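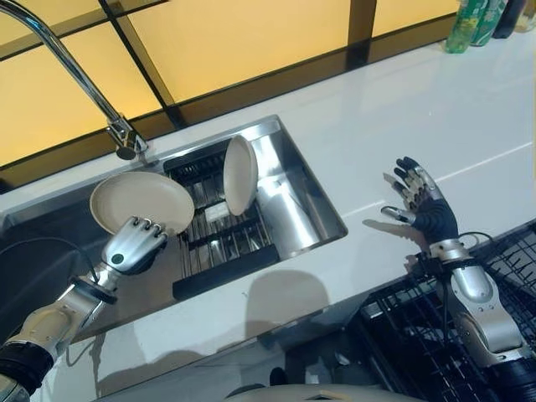
Section 7. When the robot lets go: grip faults at the sink

I've written this section last because it's the one I've rewritten the most. The rest of the guide gets you to the point where both arms can move plates between the sink rack and the dishwasher. What follows covers the fault we call a soft release, where a hand reports that it's still holding a plate and the plate has already started to slide. Brock Lévesque and I lost a good few plates to this one before we worked out where it came from, so please read the cautions before you put your own hands anywhere near the sink.

CAUTION: Press the stop button and wait for the arms to settle before you reach in. On our Ninberg setup a stopped arm holds its pose for 12 seconds and then the elbow relaxes a little. It isn't much of a drop, but with a steel forearm over the edge of a basin it'll pinch you good.

CAUTION: Broken pieces hide between the bars of the rack. Use tongs, and wear the thick gloves even if you only see one chip.

7.1 How to tell it's a soft release

The log in Kirker shows "HOLD OK" on the hand that has the plate, and the finger force reading drifts down slowly. You want that reading above 32 while a plate is in the air. If it dips to 18 and the status still says OK, you've got it. A regular missed grasp looks different (the reading never climbs in the first place, and you want section 6 for that).

7.2 Getting the plate back safely

1. Press stop. Don't use the pause command from the laptop, since pause lets the current move finish first, and the current move may be a swing out over the counter.

2. Look at which hand has the plate and where it is. If it's over the sink, go to step 3. If it's on the dishwasher side, go to step 5.

3. Stand at the end of the counter, outside the reach of both arms, and turn the speed down to the lowest setting.

4. Release the stop and run "lower left." Let the plate come down onto the rack bars before you open the fingers. Skip to step 7.

5. Check that the dishwasher door is all the way down and that the upper rack isn't sitting halfway out. I once forgot this and the forearm took the rack for a ride!

6. Release the stop and run "lower right." The plate should come down into the upper rack. Watch the cables near the wrist while it moves, and hit stop again if one catches on the wire.

7. Open the hand, send both arms home, and switch the motor power off at the wall box.
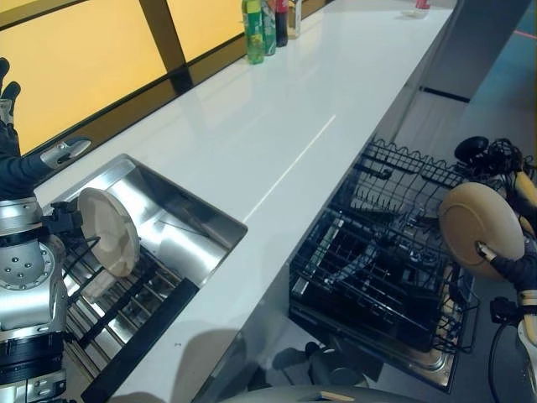
Fig. 7-1. Right hand holding a plate above the upper rack, with the dishwasher door down.

Note: If the plate is clearly slipping, let it fall. I mean it. Houshang Mohammadi grabbed for one in March and ended up with his wrist between the hand and the rim of the sink. He was fine, just bruised, but a plate is a plate.

7.3 Finding the cause

Work through these in order with the motor power off, except where a step says to turn it on.

1. Wipe the fingertips with a dry cloth and check for dish soap film. This was our trouble more often than I'd like to admit.

2. Follow the thin cable at each wrist with your fingers. You're feeling for a kink or a connector that has backed out a little. Push it home until it clicks.

3. Bend the wrist by hand through its full range. If the cable goes tight at either end, give it a longer loop and tie it again — snug, but loose enough to slide.

4. Turn the motor power on, close the empty hand, and zero the force reading in the Yazdani tool. It should settle near nothing and stay there.

5. Put a plate in the hand while the arm is at home, low over a folded towel. Hold for 70 seconds. If the reading stays put, you're good.

If it still drifts after step 5, swap the finger sensor board (section 9.2). We've only had to do that on one hand so far, and it was the left.

7.4 Before you go back to full speed

Run one plate each way at the lowest speed, sink to dishwasher and back again, and keep a thumb on the stop. Then do it again at half speed. Save the log with the word "release" in the name so you can find it later, because the Tosden viewer sorts by name and nothing else.

Section updated January 2024. The older version told you to use pause in step 1 of 7.2, so if you printed it, toss it.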